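Put the Missing Posters Back on Paper

I love a good search alert. My phone buzzes, I see a face, and for a minute I'm looking at everybody on the sidewalk with real attention. But then I swipe, and the face is gone! That's why I keep arguing for the plain paper flyer, taped up at eye level where people stand still and wait.

Last August, when a man in his seventies didn't come home to Kullow, the county alert went out once. The flyers stayed up for 30 days. I saw one at the Oteck bus stop, one at the feed store in Bugti, and one by the ice machine at the gas station, and I can still tell you what jacket he had on.
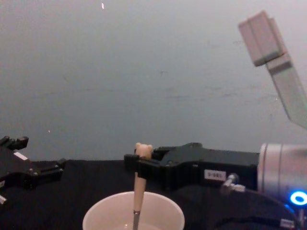
Gray wall, black tabletop.

A flyer gets read by people who don't follow the sheriff's page: the kid waiting on a ride, the night clerk, the trucker who stopped for coffee at 11 and won't be back this way for a week. It asks very little of them (a glance, maybe two) and it's still there the next time they come through.

So I'd love to see every town along Route 101 set aside one board, under cover, with a light on it. Keep each notice up for 90 days and let families renew it for as long as they want. Print the phone number big. Put the date last seen at the top, and use a photo where the person looks the way they look on an ordinary morning. Ista already has a board like this outside the library, and people stop at it!

Recent items
Ista library board gets a new light
What to do in the first hour
Route 101 rest stop reopens
Letters: more on phone alerts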